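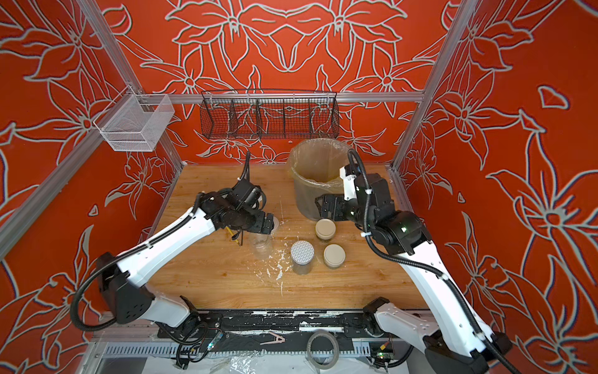

Reading time: 2 min

4.2 Comparison of wrist controllers

Figure 3. The two-arm cell with its tabletop and backdrop panels. The left gripper is over a clear plastic cup; the right gripper is near the lined bin.

The second experiment compared two controllers, Godier and Riedl, on the same pair of arms. Both received identical target poses from the Seltwood planner, and the fingers were not changed between runs. Each controller completed 50 trials with a thin stick held over a cup, the task on which the position-only baseline had performed worst.

A trial was counted as a failure if the stick touched the rim or slipped in the fingers. Godier failed in 14 trials and Riedl in nine. Most of the Godier failures came during the final descent, when small corrections at the wrist were passed on to the tip of the stick. Riedl limits these corrections near the target - at the cost of a slower approach - and its failures were spread more evenly over the motion.

The right arm followed the same path in every trial, so that any shaking it passed to the table would affect both controllers equally. Trials were scored by M. Kashindye and D. Frei, working separately. They disagreed on two trials, which were reviewed by W. Baumgartner and are included in the totals given here. Results for the softer Plemum fingers are reported in Section 4.3.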